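3.2 Carton labeling and orientation

Storage studies often treat long household cartons as one class. In the Vullstead packing task we looked at what is printed on them. One blue carton carries its lettering along the long axis.
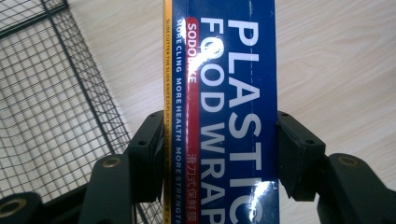 Figure 4. Food wrap carton held upright; the print runs sideways.

Cartons were sorted with a black wire-mesh basket on a wooden tabletop. Packers could keep a carton upright or lay it flat.

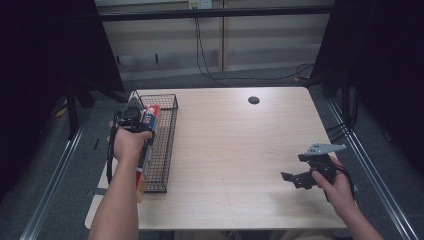

3.3 Reading distance

Short lines of print in strong contrast should be easier to find from farther off. The yellow face has black capitals below a dark red oval logo.
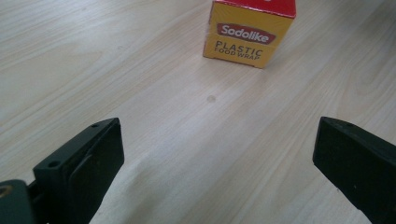
Figure 5. Yellow carton face with logo and product name.

A carton lying flat may also present its name upside down, and we coded this as a separate state.
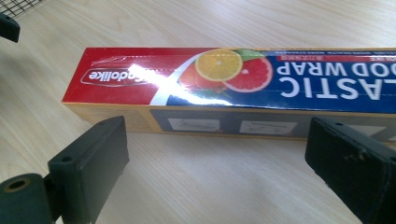
Brotham objects that shoppers go by color first and read the name only when two cartons share a color. Our coding sheet does not separate the two cues.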